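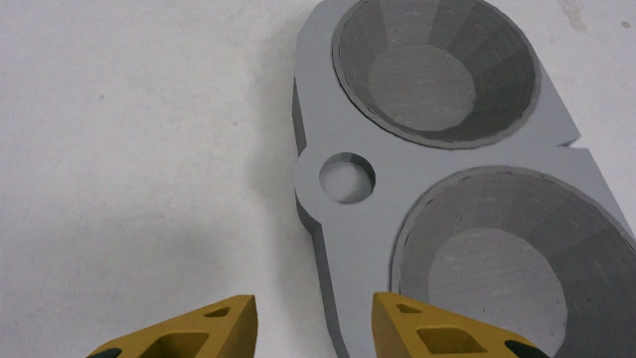 A thick grey tray with round recesses, on a pale surface.

Keeping small parts in order at the workbench
Friday, February 23, 2024

Most time lost on a repair goes on looking for something that was in your hand a minute ago. These tips are for anyone who takes things apart on a bench or a kitchen table: clocks, taps, bike hubs, sewing machines, door locks.

Before you start
Clear more space than you need. A tray on a cluttered bench will be knocked. Lay down a plain, light-coloured cloth or sheet of card, as dark screws show up against it and a dropped spring won't bounce as far.
Put the plug in the sink if you are working anywhere near one.
Check that your screwdrivers fit the screws. If a tip rocks in the slot, go up a size.

Trays and tubs
A tray with separate recesses beats a single dish. Fill it in the order the parts come off, starting at the top left, and empty it in reverse.
Muffin tins and egg boxes do the same job for nothing. Egg boxes are no good for oily parts.
Jam jar lids are fine for one or two screws but tip over easily. Press a lump of sticky putty underneath.
Don't use magnetic dishes for clock or watch parts. Steel pieces can pick up magnetism and it is a nuisance to get rid of.

Labels
Masking tape and a pencil are enough. Ink smears when there is oil about.
Write where the part came from as well as what it is. "Short screw, left hinge" is useful in three weeks' time and "screw" isn't.
For long jobs, put each set of parts in a small bag with its label inside. Labels stuck on the outside fall off in a cold garage, as I found in December when a box of lock parts from the back door lost every one.

Storing leftovers
Sort by thread first and length second. I used to do it the other way round and kept picking screws that looked right and didn't bite.
My own drawers are an old Kotach cabinet, model 425, with 11 drawers that still run. Rub a candle end along the runners if they stick.
Rawl plugs, washers and picture hooks can share a drawer. Keep electrical bits apart from everything else.
Throw out rounded screws and bent nails as you find them.

If you drop something
Stop moving your feet. Lay a torch flat on the floor and look along the beam for a shadow.
For anything very small, stretch a piece of old tights over the vacuum nozzle, hold it with a rubber band and go over the floor slowly. Switch off over a tray.
Check your turn-ups and sleeves before moving furniture.

Finishing up
Wipe the tray out with a dry cloth. Grit left in the recesses ends up in the next job.
Any part left over goes in a bag with the name of the item and stays with the instructions.

More from the workshop: Sharpening kitchen scissors | Freeing a stuck tap | Care of wooden handles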